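The Paisley Side Up

My aunt Mahsa had a rule about spare rooms, and the rule was that the sheet goes on white and everything else gets to be as loud as it likes.
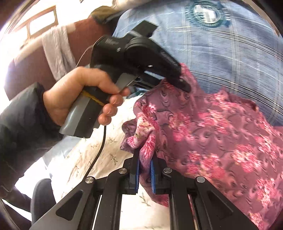
So when Sohail phoned to say he was on the four o'clock bus from Tenitville and could he stay until the end of June, I knew exactly what was coming. She hung up, clapped her hands twice and went straight to the hall closet. I loved that closet! It smelled of cedar and old soap, and it held every piece of cloth that had ever come into the family and refused to leave.

"The pink one," she said, with her head inside. "The one with the flowers. Where did you put it?"

I had never put it anywhere in my life. I was eleven, and I wasn't allowed in the closet without an adult. But I said I would look, and I got right in there among the tablecloths, up to my shoulders, and it was glorious.

We found the flannel from the winter the pipes burst. We found a curtain from the old apartment on Harries Street, 156 Harries Street, fourth floor, where my mother and Aunt Mahsa had shared a bed until they were both nearly grown. We found a bag of buttons, and my aunt sat down on the floor and went through it for a good ten minutes, holding up one after another and telling me which coat it had come off.

"Green wool," she said. "Your grandfather. He left it on a train."

"But you have the button."

"The button fell off before the train."

The pink one was at the very bottom, of course, folded so small and so tight that I took it for a pillowcase. She pulled it out and shook it, and all at once the whole hallway was flowers. Pink ones, red ones, and those fat purple curls that I always thought of as sleeping fish. I ran underneath it before it came down and stood there with the light coming through, and she let me, even with the bus on its way.

"Mahsa Abbasi," she said, to herself, in her mother's voice, "you have a guest coming and no bed."

We did the bed. The white sheet first, pulled so flat it squeaked, with the corners done the way she had learned when she worked nights in the laundry at the Flurnidance Hotel. She had ironed 700 napkins in one shift there, and she told this story every time we made a bed together, and the number never went up. I admired that. My father's fish grew a little every summer.

Then the flowers. You would think you could just throw a cover on a bed and be done, and you could, if you weren't my aunt. She took one side and I took the other. Lift, she said, and let it fall. It fell crooked. Lift. It fell with a ridge down the middle like a little mountain range, and I wanted to keep the mountains, I really did, because I could see where the river would go and where I would put a town.

"Can't he sleep next to them?" I asked.

She looked at it for a while with her head to one side. I still think she was considering it.

"He's very tall," she said. "He'd flatten your town the first night."

So I pinched up the biggest ridge between my finger and thumb and she smoothed toward me from the window, and we chased it over the edge and onto the floor. I made the sound of an avalanche. She made the sound of the people in the town, which was mostly complaining, and we both had to sit down.

Sohail Jadoon got in at eight minutes past five with one suitcase and a box of pastries tied with string. He was every bit as tall as promised. He ducked under the door of the spare room, put the suitcase down very carefully and stood there looking at the bed.

"That's from Harries Street," he said.

"It is," said my aunt.

"I spilled tea on it. I was seven. You told your mother it was the cat."

"We didn't have a cat," she said. "She was so busy looking for it, she forgot the tea!"

He laughed so hard he had to lean on the wall. Then he got down on his knees and started turning back the corners, hunting for the stain, and I dropped down on the other side to help him look.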